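Kitchen check, Warnley house, ground floor
Wednesday, July 13, 2022
Checked by: Abílio Simões

- [x] Extinguisher by the door, seal not broken
- [x] Fire blanket on its hook
- [x] Smoke alarm tested, sound is good
- [ ] Cabinet hinges tight. **Comment:** 2 hinges are loose on the cabinet under the sink. Please repair before next check.
- [x] Water heater, no leak at the pipes

**Table and wooden items**

I checked the wooden pieces one by one with my hand, for splinters and for cracks. The serving tray is good on the rim and on the corners. The pegs of the mug tree do not turn when I pull them. In May one peg was moving and it was glued, and the glue holds well.
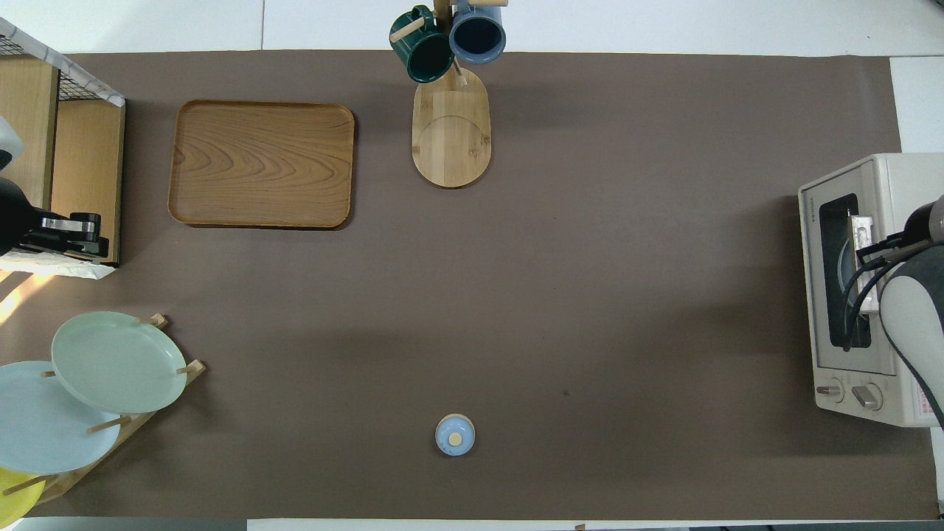
*Table with brown paper: tray, mug tree with two mugs, dish rack with plates.*

- [x] Mugs without chips on the rim
- [x] Plates without cracks
- [x] Dish rack stands firm, pegs straight
- [ ] Paper fixed to the table. **Comment:** I could lift one corner easily. Please put tape on all sides, so it does not slide when somebody pulls a plate.
- [ ] Wood oiled. **Comment:** The tray can wait. The rack needs oil first, it gets the most water. We have still the Prata oil in the storeroom, 400 ml.

**Floor and exit**

- [x] Exit door opens completely
- [ ] Floor mat flat. **Comment:** The edge comes up near the sink. I ordered a new one from Pirnach, it should come in 11 days.

Open points: hinges, paper, oil, mat.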